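Looking after the seed booth

It has been a busy November at the Trurholm workshop, and several of you have asked how the little two-armed booth is getting on, so I thought I would give it a proper write-up this time. Flynn Pryor has taken over its upkeep from Amarachi Adeleke, who set it up in the first place and still pops in when she hears the word "cable" – old habits, I suppose.

The job this month has been seed packets. They are light, they bend, and they slide off one another at the least excuse, so any slack in an arm soon shows. Flynn begins each morning at 9 with the bolts that hold the two bases to the rail, then runs his fingers along the wrist cables to feel for rubbing, and only then switches on and lets the arms try the two-tier rack.
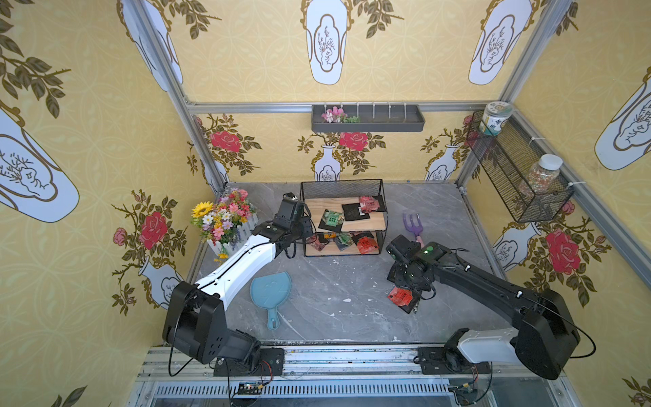

What we changed

The right arm had been reaching a touch short of the upper shelf, and after a good deal of head scratching Flynn found that its base had crept along the rail. He slid it back, tightened everything up and taught it the shelf positions again, a slow business that took him 2 afternoons and a great many cups of tea. We then ran 689 pick-ups with the packets and lost 10 of them, most from the lower shelf, where there is less room for the gripper to come in.

Amarachi would like softer pads on the fingers next, and a set is on its way from Zovach. Once they are fitted the whole round of checks starts again from the bolts, and if anybody fancies learning how it is done, Flynn would be very glad of the company – just leave your name at the workshop desk.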